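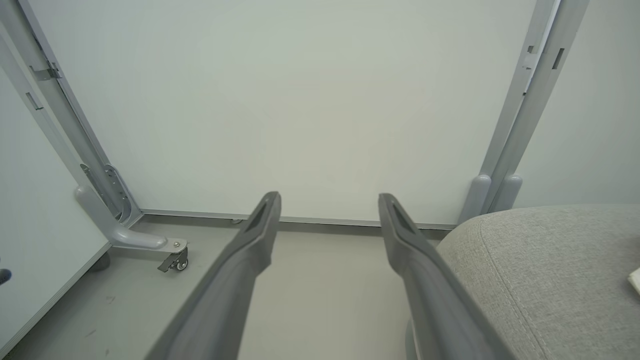

March, notebook 2, gripper build (Cluvach)

Started 4:20 pm. Wrist camera back on after Thierry reprinted the mount. Both fingertips are in view now, with a gap between them.

Ran the open/close loop 120 times with nothing to hold. One stall at cycle 40, cleared by itself, could not get it to repeat. Encoder reads 2,779 at full open. Write that down somewhere better than here.

White panel and light gray floor don't give the tracker much to work with. Caster wheels are the only dark things with a decent edge. Josiane suggests tape marks on the panel. I would sooner try the exposure setting first, fixed instead of auto.

Slots near the fingertips: pads not ordered yet. Apolline has a sheet of silicone left from the Huet job, around 5 mm, probably too thick. Will cut one and see.

To do
- thread lock on mount screws
- shorter camera cable, the present one pulls at full wrist rotation
- ask Solange if the Osness supply is free next month
- Thibault wants the loop script, clean it up before sending

Stopped 6:50 pm. Power off at the bench, arm left in park position.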